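Home Forums New Posts Members Search Log In

Filed under: School & Club Builds > Two-Arm Projects

Thread: Bun unloading task for the Skarstead showcase – lid or no lid?

claltley_bot
We're a student club at Claltley and we're entering the household task class at the Skarstead showcase in March. The task we picked is unloading an electric steamer. Left arm takes the glass lid off, right arm moves the buns from the basket to a plate, left arm puts the lid back. It's learned from demonstrations. We have over 400 recorded so far and we want to freeze the data set by the end of November 2020 so there's time to train and test.

The picking part is in decent shape. The lid is the trouble. About half the team wants to drop it from the task and start with the steamer already open. Necati Bayram and I want to keep it. The rules allow either, but a task with one arm holding something while the other works gets a higher difficulty score.

The wrist camera is the other thing we keep going back and forth on. It sits behind the fingers and sees both tips when they're open. 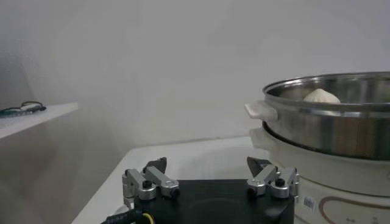 The steel rim is shiny, and we think the policy is picking up on the reflections. When we moved the lamp last week the right arm started reaching short. We moved it back and it went away, so we're fairly sure, but we haven't tested it properly.

So two questions. Would you keep the lid in? And has anyone dealt with shiny cookware without painting it or covering it in tape? The rules say the appliance has to be unmodified.

gearlash
Keep the lid. The judges at Skarstead have seen a lot of pick and place. I was there with a different team and the pick-only entries all ended up in the middle of the table, even the clean ones.

For the reflections, don't fight them. Record with the lamp in several positions and let the data cover it. If all 400 were done under one lamp then you have one lighting condition and a large number of copies of it.

mkellner
I'd drop it. A glass lid is a bad object to learn on. Depth sensors don't like it, it slides, and if it goes on the floor during your run you're done. A reliable simple task beats a hard one that fails in front of people. We lost a run to a dropped jar and there was no reset allowed.

gearlash
They allow one reset now. That changed last season.

mkellner
One reset doesn't help if you need to sweep up glass first.

claltley_bot
We don't use depth on this one, only color cameras, so the glass is less of a problem than it would be for you. The lid has been dropped twice, both times from low down, and it's fine. I take the point about the floor though.

@gearlash – yes, all one lamp. That was my decision and I see now it was a poor one.

tomato_servo
What are you picking up in place of real buns? Foam?

claltley_bot
Real ones, frozen, from the grocery store. We steam a batch and let them cool. They go stiff after a day and then they pick differently, so we change them. Foam buns were too light and rolled away from the fingers.

tomato_servo
Stiff ones are a different object as far as the gripper is concerned. I'd log which batch was used in every demo. You may want to throw out the old-bun ones later.

claltley_bot
We don't log that. We can work it out from the dates, I think.

hunell_user23
Can you post the order of operations? Hard to say anything about the lid without knowing what the left arm does while the right one is working. Are you running Hunell for the arm control or your own thing?

claltley_bot
Hunell for control, our own scripts for recording. The order we teach the operators is this:

1. Both arms start outside the table edges, grippers open. Plate on the right, steamer in the middle. The plate position changes a bit for each demo.

2. Left gripper closes on the lid handle and lifts straight up until the rim clears the basket. If you start moving sideways too early the rim catches.

3. Left arm carries the lid to the left, tilts it and stays there, still holding it, while the right arm takes the buns over to the plate. Back ones first if you can reach them, because the front ones are easy to knock.
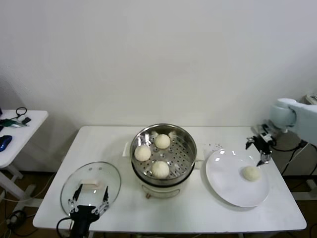

4. Right arm backs away to the right and opens. It has to be fully clear before the left arm moves again.

5. Left arm brings the lid back level over the basket, lowers it and lets go.

Step 5 is where most of the bad demos come from. Out of the last 23 we recorded, the rim landed crooked in a lot of them and the operator had to nudge it.

hunell_user23
Why hold the lid the whole time? Set it down on the table. Then the left arm is free and you don't need it to stay still for that long. If the lid droops while the right arm works, your start point for step 5 is different every time, and that would explain the crooked landings.

claltley_bot
We tried setting it down. A round lid with the handle on top is easy to put down and hard to pick up again in the same grip. It was also the version where we dropped it. Holding it means one grasp for the whole run.

mkellner
Does it droop?

claltley_bot
It does turn in the fingers a bit. The finger plates are flat and the handle is small. Sibel Kocabaş, our faculty advisor, wants us to put rubber on the left fingers before recording anything else. The gripper is ours to modify, only the appliance is off limits.

gearlash
She's right, and I would do it before recording another demo. Thin rubber sheet, cut to the finger, double-sided tape. Replace it when it gets greasy.

mkellner
Agree on the rubber. I still say drop the lid, but if you keep it, fix the grip first. Otherwise the demos you have and the demos you're about to make are for two different hands.

tomato_servo
The Polat team had silicone pads at the last showcase. They peeled off partway through when they got damp. If you're going to be running over steam, glue may hold up better than tape.

claltley_bot
No steam during the runs. The rules say the appliance must be unplugged.

tomato_servo
OK, then tape is fine.

hunell_user23
One more on the Hunell side. Check the hold setting on the left arm. The default lets it relax after a while if there's no new command, to keep the motors from heating up. You could be seeing that as well as the lid turning. It's under the idle options. We set ours to 900 seconds and forgot about it.

claltley_bot
I didn't know about that. Checked it this afternoon and ours was on the default. I changed it and did a few holds by hand with the lid, and the wrist stays where I leave it. The lid still turns in the fingers, so the rubber is still needed.

Plan for now – rubber on the left fingers, longer hold setting, lamp in a different spot for each recording block, and the bun batch written in the log. We'll keep the old demos in a separate folder and train with and without them. The lid stays in unless step 5 is still bad after that. Necati has to rewrite the recording script to add the batch field, so it will be a few days before we start again.

mkellner
Fair enough. Post the numbers from both training runs if you get them, including if the old data hurts.

claltley_bot
Will do. We've got 19 done with the new setup on the lid part alone, just to check the grip, and the landings are straighter. Too early to say more than that.

gearlash
What rubber did you go with?

claltley_bot
Bicycle inner tube. It was in the drawer.

Related threads
Recording demos with two operators – how do you split the arms?
Skarstead showcase: reset rule and time limit
Wrist camera cable keeps working loose
Hunell idle options explained
Best cheap finger pads for smooth handles
Polat build log, second season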